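Home | Diary | Workshop | Garden | Older entries | Contact

Print this page | E-mail this entry

15 Nov 2021
Posted by Feyisa

Long day. Writing this fast before I fall asleep on the keyboard. Bench sorting all morning and half the afternoon, no lunch until almost three, then toast.

So. The Grultstead job. Small parts by the boxful, out of old units, and none of it labeled. I said yes to it back at the start of the month when it sounded like a nice quiet winter thing. Motors, round boards, little bits of wire. Everything has to be put in sets before it goes anywhere. Over 80 sets in the end, if the paperwork is right, and I don't trust the paperwork.

Cleared the whole white table first thing. Wiped it down twice, there was still flux on it from last week. Then the yellow bins, two on each side, and the steel tray in the middle with fresh paper in the bottom. I tried it last week without the paper and hated it. Everything slides, and you can't see a small dark wire against shiny steel for love or money. White paper, problem gone. Should have done that from day one.
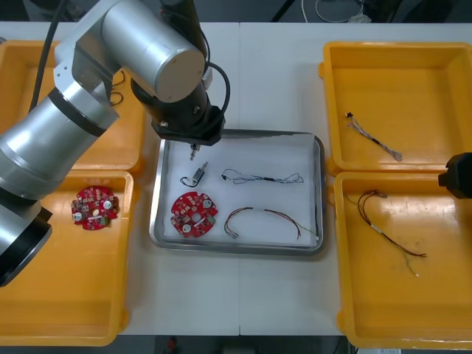

Yellow bins out, steel tray in the middle, a red board down in the lower left one.

Rule for myself (writing it down so I keep to it): one kind of thing per bin. Motors with motors. Boards with boards. No "just for now" bin. The "just for now" bin is how I ended up with that coffee can under the stairs that I have still not looked in.

Got through 13 sets before the phone went. Slow. Slower than I wanted. The first few took forever because I kept stopping to check the sheet, then it got into my hands a bit and went better. Then the phone, and after the phone I couldn't rememeber if I had checked the last one or only picked it up, so I did the last 2 over again. Both fine. Annoying, but fine.

The call was Vokow, about the connectors. They are sending the wrong ones back out to me AGAIN - same part number on the bag, different thing in the bag. I said could somebody open one and look. Long silence. They will call back. I am not holding my breath. Selletti would have sorted it in an hour but Selletti wants a minimum order and I don't need a minimum order, I need 30 of the things and some peace.

Rain all afternoon. Gutter over the back door is dripping again, I put the bucket under it and then kicked the bucket. Wet sock. Changed sock. Back to it. 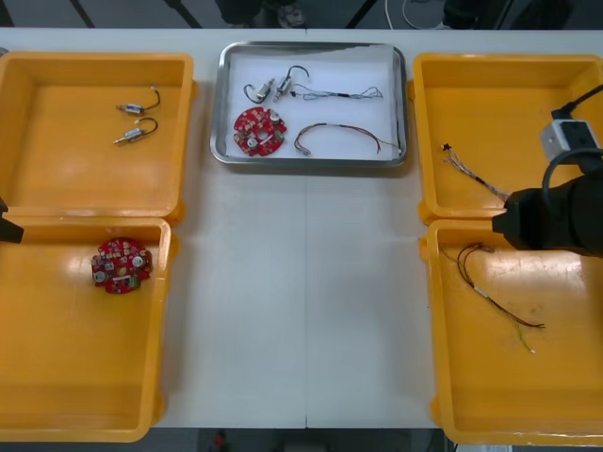

The wires are the worst part, no contest. The leads on the little motors all curl their own way and they hook on anything, each other mostly. Pick up one and get two. I lay them down with some space between now, it takes up room but it saves the untangling. And the thin harnesses are worse again, such fine strands, the ends fan out the minute you let go. Thought about a twist tie on each one. Then thought about taking 80 twist ties off again later. No.

The boards I like. Good red color, easy to spot, and they sit flat and stay where you put them. If it was all boards I would be done by now and watching TV.

Things to do tomorrow, before I forget:

Paper for the tray, nearly out. The baking kind is fine, don't buy the fancy one.
Ring Vokow if they haven't rung by ten.
Proper lamp for the bench. I keep saying it. It gets dark so early in November and by four I'm squinting.
Ask Grultstead if they want the motors bagged in with the boards or seperate. The sheet says one thing and the email says another.
Gutter.

Hands smell of that old electronics smell, dusty and kind of sweet, washed them twice and it's still there. Back is sore too, the table is a touch low for me standing and a touch high for me sitting. Could put it on blocks. There are some bricks behind the shed, they might be the right height, will measure if it stops raining.

Supper was soup from the freezer, no label on that either - thought it was leek, it was pea. Ate it anyway. Found a tiny screw in my shirt cuff while I was doing the dishes, no idea which set it came from, it's in a saucer on the windowsill for now. Yes, I know what I said about "just for now".

Bed. Alarm set for six thirty, want an hour at the bench before the mail comes.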